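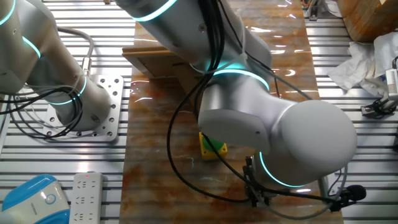
*Por Larysa Pavliuk · 28 de julho de 2026*

Eu tinha prometido ao meu irmão que não ia carregar no botão verde. Prometi ao telefone, prometi à porta, prometi outra vez quando ele me deixou a chave e foi apanhar o comboio com uma mala maior do que ele. «Larysa, é só tomar conta da mesa.» Pois, só isso!

A mesa, ou o tampo, ou lá o que aquilo é, tem um padrão de mármore castanho e cor de laranja que me lembra o balcão da pastelaria da nossa avó (ela jurava que era italiano, custou-lhe 200 na feira e chegou num camião de batatas). E lá estava ele, o botão, gordo e verde em cima da sua caixinha amarela, a olhar para mim como um rebuçado.

Fiz chá. Li metade de uma revista. Liguei ao Kojo.

– Carrega – disse ele logo.

– Prometi que não.

– Então para que me ligaste?

O Kojo é assim, não serve para nada nestas alturas. Contou-me que em setembro se muda para o apartamento 201, que tem varanda e um vizinho que toca trompete, e eu ia dizendo que sim, que bom, e o verde ali a brilhar debaixo das luzes. 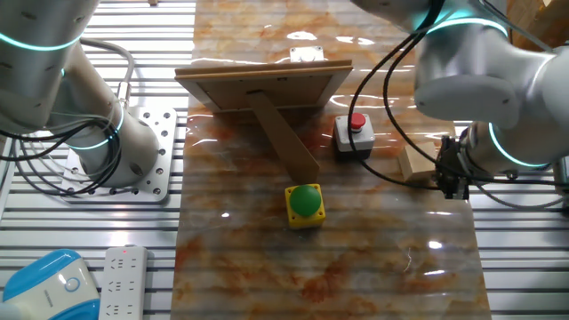
**CONTOS › Família**

A moldura foi ideia minha. Pensei: se puser uma fotografia à frente do botão, virada para o outro lado, fico eu com as costas de cartão e de madeira, tudo feio, e perco a vontade. Escolhi a da avó, claro. Só que o pé da moldura vem na diagonal pela mesa fora e acaba mesmo ao pé do verde – parecia uma seta!

E havia ainda o vermelho, mais pequeno, na caixa cinzenta ao lado. Desse o meu irmão não tinha dito uma palavra. Nem uma. Passei a frase toda pela cabeça, «não carregues no botão verde», oito vezes pelo menos, e não encontrei vermelho nenhum.

Liguei outra vez ao Kojo. Não atendeu.

A avó costumava dizer que uma promessa se cumpre à letra. Dei a volta à mesa, pedi-lhe licença com os olhos, estiquei o dedo e carreguei no vermelho.

O telefone tocou logo a seguir. Era o meu irmão.

– Larysa – disse ele, muito devagar –, em qual?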